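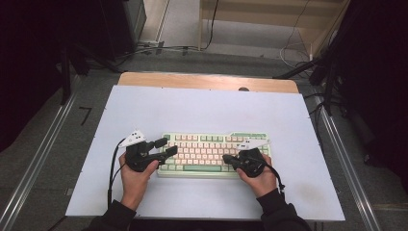 Pokbridge shared workshop – bench check, hand-held grippers
14th June. Do before every session, tick or comment. Build name: Nilitus, second pair.

1. Jaws
Left OK. Right closes a touch late, screw nipped up, better. Check again next time. Don't force them past the stop.

2. Marker plates
Both on top of the grippers, both tight. Wiggle test done. Left had slack in February and we lost a whole evening to it, so do wiggle it. Dots wiped, dry cloth only.

3. Cables
Left one trails over the board towards the front edge. Passed, but wants a clip. Right has a short loop by the wrist, fine, no rubbing on the sleeve that I could find. Tug test at the plug end both sides OK.

4. Board and keyboard
White board flat on the table, no rocking. Greyish smudge front right, wont shift with a damp cloth, leaving it. Keyboard is the green one with the peach keys, middle of the board, long side facing you. Unplug before practising presses.

5. Floor
Black cables running in front of the wooden shelves – FAIL. Tape down or reroute behind. Tripod legs by the table: walk round, not over. Floor tape left where it is please, Zitach lot use it for lining up.

6. Rails
Bolts done by hand, all snug. One end cap missing, on order from Annamalai.

7. Power
Supply off at wall before swapping jaws. Fuse is 3 amp, checked. Spare in teh tin.

8. People
Sleeves clear of the jaws. No more than 2 at the bench.

Result: OK to use once item 5 is sorted. Recheck cable clip same time.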